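Workshop Practice 2: Bench Storage and Small Parts
Handout 6. Trays, drawers and the covered bench
Module leader: Emiko Honda. Notes revised by Jarlath Hennessy, Altdale.

6.1 Scope

Handout 5 dealt with wall racks and shelving. The present notes cover storage that sits on the bench itself: open trays and drawer units. Read them before the August practical and bring a steel rule.

6.2 Definitions

Open store: a container with a rim and no lid. Contents can be seen and reached from any side.
Closed store: a container that has to be opened before anything goes in or comes out. On a bench this normally means a drawer in a cabinet.
Ground: the sheet laid over the worktop. Paper is usual; cloth is allowed.
Reach: the distance from the working edge to the far side of a store.

6.3 The ground

Lay the sheet flat and square to the table. Leave a strip of worktop showing along the edges so that the sheet can be lifted without dragging it over the side. A plain brown or grey ground is preferred where the parts are pale or brightly coloured. White parts on a white top are easily missed when the bench is cleared.

The sheet is replaced when it creases. A crease under a tray will make the tray rock, and small blocks tend to settle against a ridge.

6.4 Placing the stores

The open store goes on the ground, clear of the drawer's line of travel. The cabinet goes towards one end of the table, with its front facing the work. Check the full travel of the drawer before anything else is set down. Kinoshita's layout sheet gives 127 mm of travel for the small cabinet, and this length of ground must stay free in front of it.

A cabinet may overhang the end of the table slightly if its weight remains well over the top. Test by opening the drawer fully with the usual load in it.
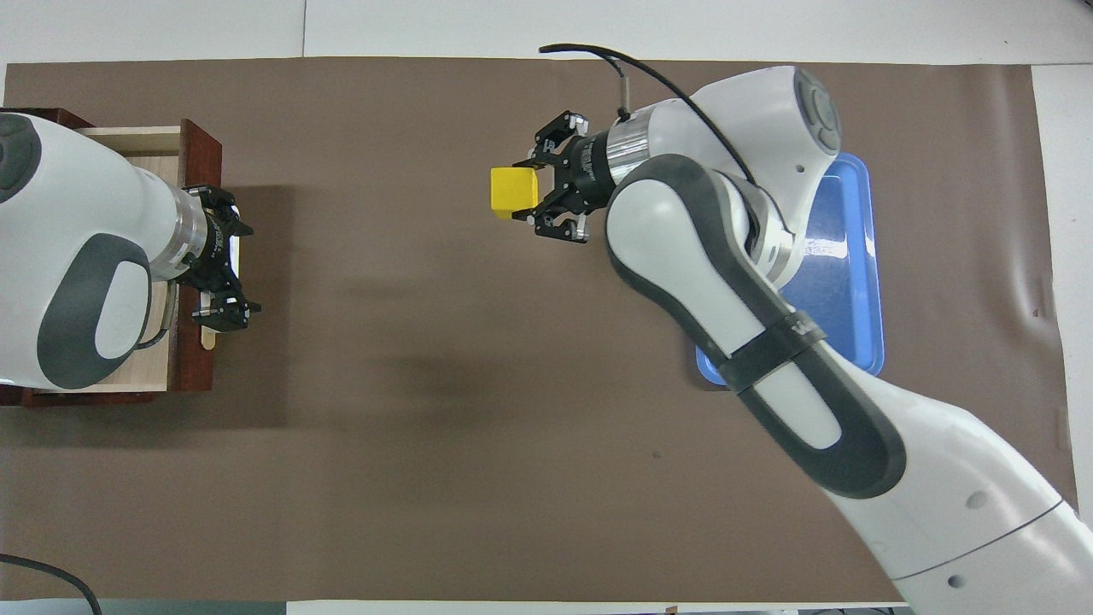
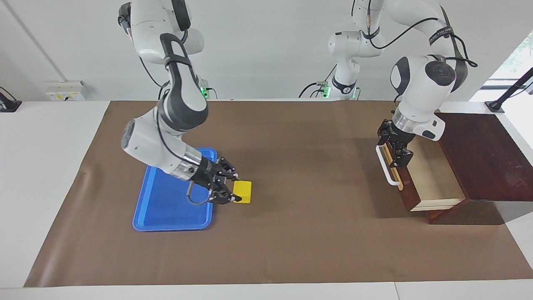 Fig. 6.1 (first) and Fig. 6.2 (second). Covered bench with blue tray and wooden cabinet. In Fig. 6.2 the drawer is partly open.

6.5 Handles

A bar handle is gripped across its width and pulled in line with the drawer. Pulling from one end twists the drawer in its opening and it will bind. The fault is more common in wooden units, where the sides swell in damp weather. Rub the runners with candle wax; do not oil them.

6.6 Handling blocks

Small blocks are held by two opposite faces. When placing a block in a tray, carry it over the rim and lower it inside before letting go. Blocks released above the rim may catch on it and fall on the wrong side. Long, thin items such as craft sticks are kept apart from blocks and laid parallel to one another.

6.7 Recording

Each store has a line in the bench book: store, contents, condition, initials. The Tromness bench book is numbered to 272 and is continued in a second volume. Use the next free line and leave no gaps.

6.8 Preparation for the practical

Draw a plan of your own bench at 1:5. Mark the ground, one open store, one closed store and the full travel of the drawer. Hand the plan to Kiyoshi Kamata before the session starts.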